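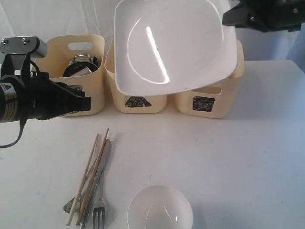
Storage and Sorting Station – Periodic Safety Checklist
Site: Kollden, kitchenware room
Date of inspection: 2025-03-09
Inspected by: Knut Wunderlich
Reviewed by: Josée Bélanger
Previous inspection: December

Ratings: OK / Minor / Action / N/A. A comment is required for anything other than OK. Comments on OK items are optional.

Section A. Table and surroundings

A1. Tabletop clean, no cracks, no raised edges. OK
A2. Table level and stable under hand pressure at all corners. Minor
Comment: slight rock at the rear left foot. Leveling foot turned out and lock nut tightened. Recheck next round.
A3. Table load within posted limit. OK
A4. Curtain behind table hangs free of the work surface and is not caught under bins. OK
Comment: hem is close to the table edge. Acceptable as long as no heat source is used here. Flame-retardant certificate is in the Flostulum folder, tab 2.
A5. Floor dry, walkway clear. OK
A6. Cables and cords secured away from foot traffic. OK

Section B. Storage bins

B1. Bins free of splits, sharp molding flash and stress whitening. OK
Comment: cream plastic bins on the back row checked inside and out. Scuffing on the bases only.
B2. Handle cut-outs smooth, no tears starting at the ends of the oval. OK
B3. Bins stand fully on the table, no overhang at the back edge. Minor
Comment: row was too close to the back edge at the start of the inspection. Pulled forward. Recommend a tape line on the tabletop as a stop.
B4. Bins stable when loaded. OK
Comment: the bins taper toward the base, so tall items shift the balance. Metalware goes in base down. Do not stack a loaded bin on another bin.
B5. Labels present, legible and on the front face. Minor
Comment: the black marker drawings are on the front faces as required. The fill is heavy and the lighter marks inside it are hard to read from normal standing distance. Redraw in outline – Pinness sheet, current revision. Old ink comes off with isopropyl alcohol. Test on the underside first.
B6. Spare bins stored nested and off the floor. OK

Section C. Contents and handling

C1. Stainless-steel items free of dents, burrs and loose handles. OK
Comment: items that project above the bin rim are allowed. They must not lean out past the rim.
C2. White bowls free of chips and hairline cracks. OK
Comment: rims and corners checked by touch and under the lamp. Square bowls are most likely to chip at the corners, so these get a second look.
C3. Bowls set down flat before the grip is released. OK
C4. Nothing left resting across the top of two bins at end of shift. Action
Comment: found on two occasions according to the shift log. Reminder posted at the station. J. Bélanger to follow up with both shifts.
C5. Damaged items removed and tagged. N/A
Comment: none to tag.

Section D. Lighting and markings

D1. Illuminance at table surface, minimum 400 lux. OK
Comment: 599 lux at center, measured with the Wiegand meter.
D2. Warning labels on equipment in place and not covered. OK
D3. Emergency contact card posted and current. Minor
Comment: one extension number out of date. Card reprinted.

Open items
C4 – Bélanger
B3, tape line – Wunderlich
B5, labels to be redrawn – Wunderlich
A2, recheck only

Reviewer's note: B5 was rated OK in December with the same labels in use. Agree with the lower rating. Please keep one old label until the new set is approved. J.B.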